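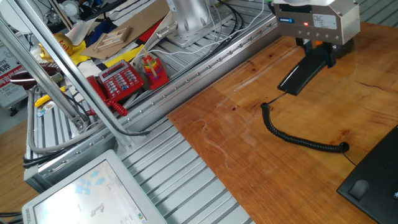
Ladosau Regional Telephone Directory Transcriptions: README

Last updated: 10/11/2010

Summary

The collection contains 2,702 transcribed entries from the printed telephone directories of the Ladosau exchange district. Each entry records a subscriber as listed, with the exchange name, the number and, where printed, the street or rural delivery address. Business listings are held in a separate file from residential listings.

Source material

Transcription was carried out from bound volumes held by the Prondero Local History Library. Volumes with water damage were transcribed where legible. Pages missing from the bound copies are listed in missing_pages.txt and have not been reconstructed from other sources.

Files

- residential.csv: household listings
- business.csv: trade and professional listings, 410 entries
- exchanges.csv: exchange names, with variant spellings
- missing_pages.txt

Fields

surname, initials, title, exchange, number, address, volume, page, note

Numbers are stored as text. Party line suffixes (J, K, M and so on) are kept with the number and are not expanded. Blank fields indicate that nothing was printed.

Conventions

Spelling follows the printed source, including evident errors. Abbreviations have been retained except for "do.", which is replaced by the word or words it repeats. A correction issued in a supplement appears in the note field and does not overwrite the original entry.

Known limitations

Around 200 addresses on the Afridi exchange cannot be matched to present street names following the renumbering of the township. Unlisted subscribers are absent, as are households without a service. The collection should not be used as a population count.

Access and corrections

The files may be copied for research and family history purposes with acknowledgement of the Library. Corrections should quote the volume and page. Those received before the end of May will be considered for the next release.

Filed under: Collections > Local History > Indexes and Transcriptions

Related items
Drendutetti Post Office Register
Prondero Rate Books, Finding Aid
Afridi Township Street Name Changes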